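Le sac en toile est arrivé à l'atelier !

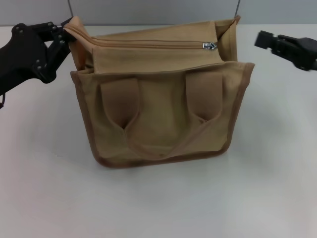 Le sac beige à fermeture zippée, posé sur la table, anses rabattues sur le devant.

Depuis le temps que vous nous en parliez, le voilà. La séance de juin de l'atelier couture de Vlachou sera entièrement consacrée au sac à fond plat, celui qu'on emporte partout et qui tient debout quand on le pose. Despina Kolev a préparé le patron, moi j'ai passé mes soirées dessus, et je peux vous dire que c'est un vrai plaisir à monter (même pour celles et ceux qui n'ont cousu jusqu'ici que des housses de coussin).

Ce que j'aime dans ce genre de sac, c'est sa forme. Une toile beige un peu sable, une belle face avant bien large, un fond sur lequel il se tient tout seul, et des coutures légèrement plus brunes que le reste, qui dessinent les bords sans qu'on ait besoin d'ajouter quoi que ce soit. La toile garde une certaine souplesse, elle fait quelques plis doux entre les anses, et je trouve que ça lui va très bien. Ne cherchez pas à tout rigidifier !

Parlons de la fermeture, puisque c'est elle qui fait peur à tout le monde. Elle court le long du haut, dans un ton assorti à la toile, avec une petite tirette argentée. Pour la pose, Nikola Ristić nous montrera sa méthode : on bâtit à la main, on coud le premier côté fermeture ouverte, on referme à moitié et on attaque le second. Prenez votre temps dans les derniers centimètres, là où le curseur gêne le pied de la machine. Laissez l'aiguille plantée, levez le pied, faites passer le curseur derrière, reposez, continuez. J'ai décousu la mienne deux fois avant de penser à le faire.

Les anses sont coupées dans la même toile que le sac. Nous les ferons à 8 cm de large à la coupe, pliées en quatre et surpiquées des deux côtés. Repassez entre chaque pli, vraiment. Comme elles sont souples, elles se rabattent à plat sur le devant quand on range le sac, et on peut en empiler plusieurs dans une armoire.

Pour le rabat sous la fermeture, Teodora Shehu propose deux versions, une simple et une doublée. La doublée demande un peu plus de patience mais le résultat est superbe, surtout si vous choisissez une cotonnade à petits motifs que l'on découvre en soulevant le bord. Elle apportera ses chutes - servez-vous, il y en a un carton plein.

À prévoir dans votre panier : de la toile de coton assez épaisse, lavée et repassée avant la séance (la mienne a rétréci, je ne vous dis pas la tête du premier patron), du fil solide, une fermeture, des pinces plutôt que des épingles, et une aiguille pour jean. Si vous n'avez pas de toile, Marin Hoxha en a commandé un rouleau et le cède au mètre, à prix coûtant. Prévenez-le avant, il coupera les morceaux d'avance.

La séance dure toute l'après-midi, avec une pause vers le milieu pour le café et les gâteaux. Nous avons 10 machines et 15 places, on alternera donc entre la coupe, le repassage et la couture. Ceux qui possèdent une machine transportable peuvent l'apporter, il y a des prises le long du mur du fond et une rallonge dans le placard.

Inscriptions auprès de Despina jusqu'au 30/05/1999, ou directement sur la feuille affichée à l'entrée de la salle. Les débutants sont les bienvenus, et Valtteri Pitkänen reste après la séance avec ceux qui veulent finir leurs anses tranquillement.

Et pensez à rapporter les ciseaux cranteurs empruntés en avril, il nous en manque 2 paires !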